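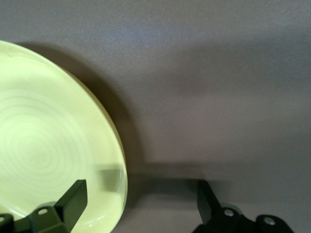

A yellow plate with faint rings across its center.

6 min read

Search articles Search Clear

I have a problem with the word "honest" when people use it about plates.

It was all over the Jandau catalog this spring. Honest rims, honest glazes, an honest bowl for soup. The catalog wanted me to believe that a ring in the middle of a dinner plate is a kind of signature, left by someone with wet hands and a leather apron. Maybe it is. A plate thrown on a wheel can keep its rings. So can a plate pressed in a mold that somebody cut rings into, and from across a table I doubt most buyers could tell you which one they own. I can't always tell, and I've been buying dishes secondhand for longer than I'd like to admit.

I don't mind the rings. On a pale yellow glaze they're pretty, and they give your eye something to do while you wait for the toast. What I mind is paying for the story. The shop in Cluvimham that I used to visit every October had two shelves of side plates, one marked "studio" and one marked "everyday," and the studio shelf cost three times as much. I turned over plates from both. Same weight, same unglazed foot, same little wobble when you set them down. The clerk told me the difference was "intention." I bought the everyday ones and they have held a great many sandwiches since.

Then there's plastic, which gets no such courtesy.
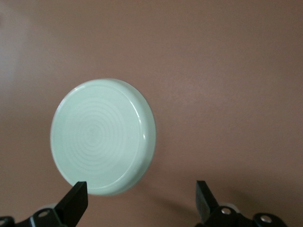 Pale green, with rings of its own.

Look inside any kitchen cabinet and you'll find circles like these on things no one has ever called honest. Jar lids have them. So do the caps on cheap tubs. Rings like that can come from molding or from turning, and they often look just as neat as the ones on the good china, sometimes neater. I have never heard a dinner guest pick up a lid and murmur about the hand of the maker. It goes back on the jar, or into the drawer where lids go to lose their jars.

I know what the answer to this will be, because I've had it from friends. Clay is warm, plastic is cold. Clay gets better with age. I'm not convinced of either. A stoneware plate out of a winter cabinet is plenty cold, and what mine have gotten with age is chipped. As for the green lid on my rice, it came with a Varnameo canister that I've moved through four apartments, and it still closes.

A Tokgöz sales booklet I was handed last year went a step further. It announced that 2,304 test pieces had been fired to find the right yellow. I read that line to my family at breakfast and we all looked down at our plates. Would the right yellow have tasted different from the wrong one? I'd have been more impressed by a sentence on whether the thing could go in the dishwasher. That was on page 10, in gray type, and the answer was "with care."

I'm told I am being unfair to people who love what they own. Love it, by all means. I have a favorite plate too, and I sulk if someone else gets to it first. But I like it for its wide rim, which keeps the gravy where I put it, and I don't need a paragraph from the seller to help me feel that. Before you pay the studio price, ask to see the everyday shelf, and turn a few over.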